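Getting Wax, Gum and Other Sticky Stuff Out of Fabric

Mar 31, 2019

I spilled a whole jar candle on my good tablecloth last October, and I've been meaning to write this page ever since. The candle was one of those fat Allora ones, fig scented, and it went over just as I was bringing out the soup. I did what everybody does, which is grab a wet rag and start rubbing. Please don't do that! All I managed was to push the wax down into the weave and spread it to twice the size.

So, wax first. Let it get hard. If you're impatient (I am) put a bag of ice on it, or stick the whole cloth in the freezer if it'll fit. Then bend the fabric back and forth and most of the wax will crack and pop off. Scrape what's left with the back of a butter knife or an old plastic card. Go easy on anything with a loose weave, you can snag a thread faster than you'd think.

What stays behind is the part that soaked in. Lay the cloth on a few plain paper towels, put a couple more on top, and run a warm iron over it. No steam. You'll see the greasy spot come up into the paper. Move to a clean patch of towel every time, or you're just ironing the wax back in. I keep going until nothing comes up anymore, and then I go one more round – I don't trust it.

Colored candles leave dye too. I dab that with rubbing alcohol on a cotton ball, working from the outside of the spot toward the middle, and then wash as usual. Test it on a hem first. I once took a lovely pale circle out of a green napkin and now it lives at the bottom of the stack.

Gum is the same idea, only more annoying. Ice, and lots of it, until the gum is hard as a pebble. On jeans or a backpack you can be pretty rough. On a sweater, take your time and pick it off in crumbs with your fingernails or tweezers. If there's a smear left after that, a little white vinegar warmed up in a cup and rubbed in with an old toothbrush will usually loosen it. Peanut butter works too, people are right about that, but then you've got peanut butter in your sweater and a second job to do.

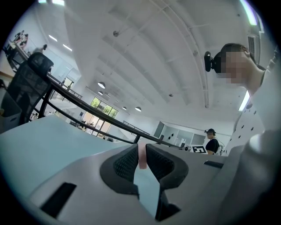 The sticky stuff from price tags and name labels is a different animal. Ice does nothing for it. On fabric I use dish soap, straight from the bottle, and leave it for half an hour before scrubbing. If it's a really stubborn one I'll put a drop of cooking oil on it first, let it sit, and then go after the oil with the dish soap. That sounds backwards and my sister-in-law thinks I'm out of my mind, but glue lets go in oil and soap takes care of oil. On glass jars you can slop on as much oil as you like. I save all my Feyisa honey jars and that's how I get the labels off.

Iron-on patches are where I've had the least luck. The patch comes off fine if you warm it with the iron and peel slowly from one corner, but there's nearly always a gray shadow of glue left. I've had some success putting a piece of plain brown paper over it and ironing again, so the paper grabs the glue. On my Stirklow work apron I did this 4 times and you can still see where the patch was if the light hits it. I ended up sewing a pocket over the spot. It's a very useful pocket.

Tree sap! I nearly forgot sap, and we have two pines over the driveway, so I shouldn't have. Hand sanitizer is the thing. Rub it in, wait a minute, wipe it off, do it again. It works on hands and on car seats too, though I'd test the seat somewhere hidden before you go wild.

A few things I've learned the hard way, in no order at all:

Don't put anything in the dryer until you're sure the spot is gone. Hang it up and look at it in daylight when it's dry. Heat sets whatever is left, and after that you can pretty much forget it.

Work from the back of the fabric whenever you can get to it. You want to push the mess out the way it came in.

Plain white rags only. I used a red Dretetti dish towel once to blot a cream cushion, and I'm sure you can guess how that went.

Silk, velvet and anything that says dry clean only goes to the cleaners in my house. Tell them what you spilled, and tell them what you've already tried on it, even if it's embarrassing.

Keep a small box with your stain things together. Mine has a plastic scraper, an old toothbrush, cotton balls, rubbing alcohol and a stack of cut-up T-shirts, and it sits on the shelf over the washer where I can reach it with one hand while I'm holding something dripping in the other.

The tablecloth came out fine in the end, by the way. There's one faint spot near the corner, and I put the bread basket on it. If you have a good trick for candle wax on carpet, leave me a comment, because I have a spot in the hallway that has been there for 2 winters and I'm just about ready to buy a rug.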